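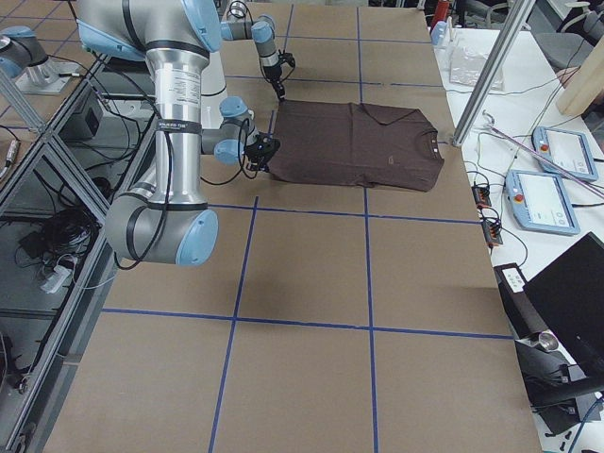 Figure 2. A dark brown T-shirt on a work table marked off with blue tape.

Chapter 2
Business Expenses and the Records Behind Them

A business pays income tax on its profit. Profit is income minus allowable expenses, so every expense left off the return raises the tax, and every expense claimed without proof can be taken away later. This chapter covers which costs count, when they count, and what paper or file has to stand behind each one.

Start with a simple case. Werneo, a one-owner shop, buys supplies for $2,000 and uses all of them during the year. It also pays $60 for a meal that was partly personal.
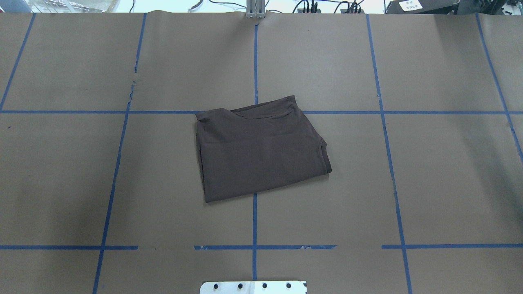
The supplies are an ordinary cost of running the shop and can be deducted in full. The meal has to be looked at separately. Whatever part was personal comes out first, and the rest must still meet the rules in Section 2.3.

A bank statement shows that money left the account. It does not show what was bought. Keep the invoice or receipt as well, and write the business purpose on it the same day. 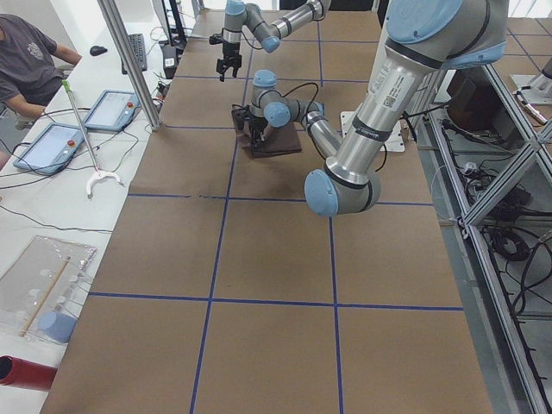 Lurdes Sampaio would go further and have owners file a note for any payment over $100, even where the receipt looks clear. This book treats such notes as good practice. They do not replace the receipt.

Timing comes next. Under the cash method, an expense generally belongs to the year it is paid.

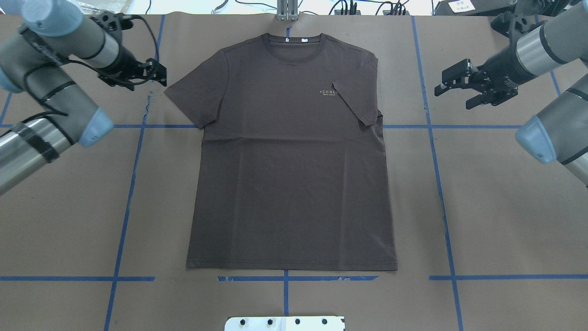
Under the accrual method, it generally belongs to the year the business becomes liable for it, even if the bill is paid later. Section 2.1 works through both methods using Werneo's supply purchase.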